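The Capsule and the Cylinder

Evineck had two arms, one table, and Aigars Lukoševičius, who wrote the planner and was the last to leave every Friday.

He named the planner Huta, after his grandmother's village. She used to say that you can lift anything if you first stand in the right place. In July he put this idea into the code. Before every grasp, Huta made 1,000 guesses about where the gripper should be, and kept nine.

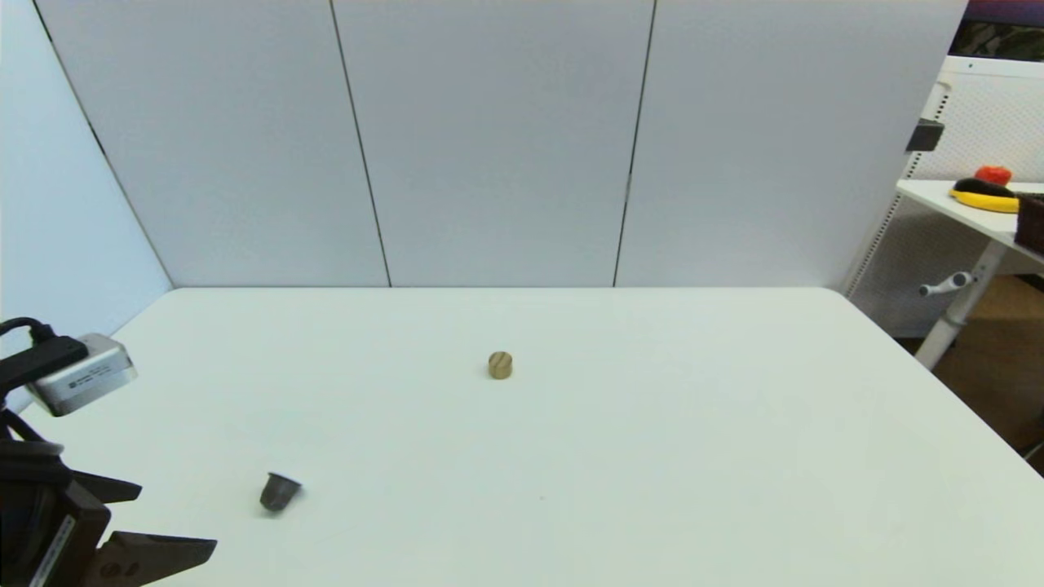
"It thinks too long," said MacLeish from the doorway, with her coat already on. "The people in Prorndale want four seconds."

"It is careful," said Aigars.

"It is slow."

He did not argue. He opened the log and scrolled down to line 1,564, where the cost of turning the wrist was written. He had set it to 45 in the spring and could not remember why. For a small cup lying on its side, this number was too high – the planner was afraid to turn.
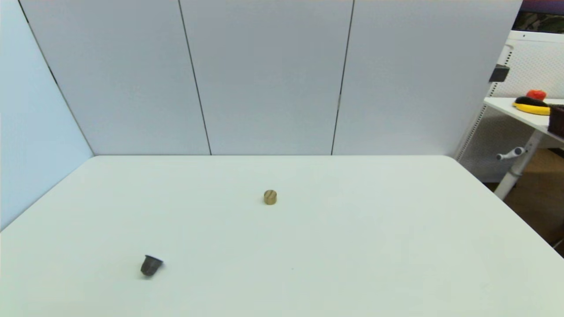

He changed it to nine and pressed the key. MacLeish did not go home. She put her bag on the floor and stood beside his chair, and they both watched the numbers fall on the screen.

"Three seconds," she said.

"Three and a little."

They let it choose its own way to the capsule.
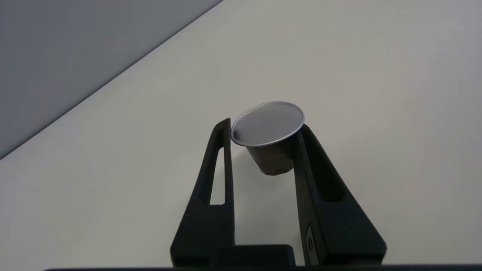 Part Two: After Dark

MacLeish left at seven. Aigars stayed, as he had told her he would not. He wanted to see if Huta would take the same road when the capsule was standing. It offered him a new one, coming in low, and he read the path twice before he allowed it. 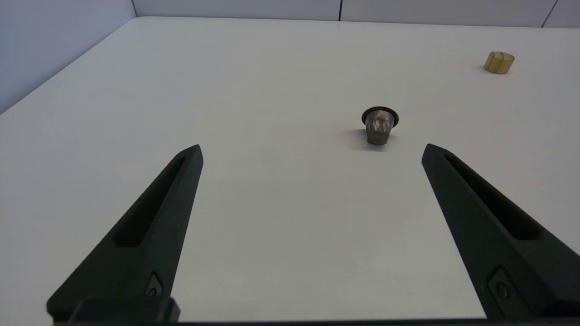 The standing capsule, with the cylinder farther back.

"Go on," he said in his grandmother's language, and reached for his cold tea.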